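Can a robot learn to shut a cupboard?

You may have seen adverts saying that robots can learn anything. Be a bit careful with that word. A firm called Plollow says its robot, Samir, "learns like you do". Does it?

You probably worked out cupboards when you were very small, after a few goes and perhaps a squashed finger. Samir needs examples, and lots of them. Each one is a recording of a single try: what the robot's camera saw, and how its arm and fingers moved at the same moment. Plollow collected 100 tries at doors before it started any training. Then people checked them and kept only 59.

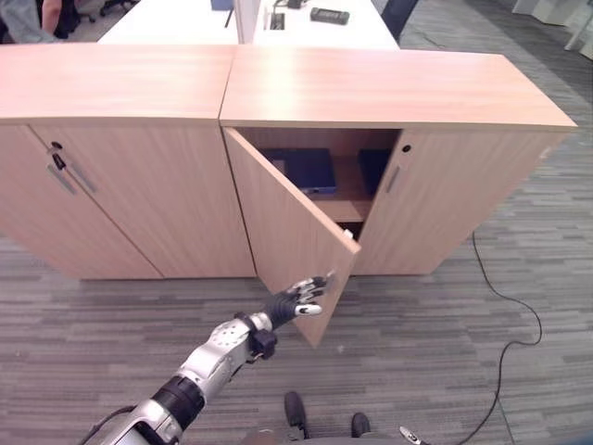

What happens to the tries that go wrong?
Some are thrown away, and some are kept with a label saying they went wrong, so the computer can compare them with the good ones.

After that, a computer program looks for patterns in the recordings. If the hand is here and the door is there, which way should the arm go next? The program makes a guess, checks it against the recording and changes itself a little. It does this over and over again.

Now for the part the adverts leave out. If every example shows a wood-coloured door with a thin metal handle, the robot may be stuck when it meets a green door with a round knob. Plollow tested Samir on 20 doors in November, but they came in only 2 kinds. That doesn't tell us much about the doors in your house.

So when someone says a robot has learned to do a job, ask them how many examples it had. Then ask if it has ever tried the job in a different room.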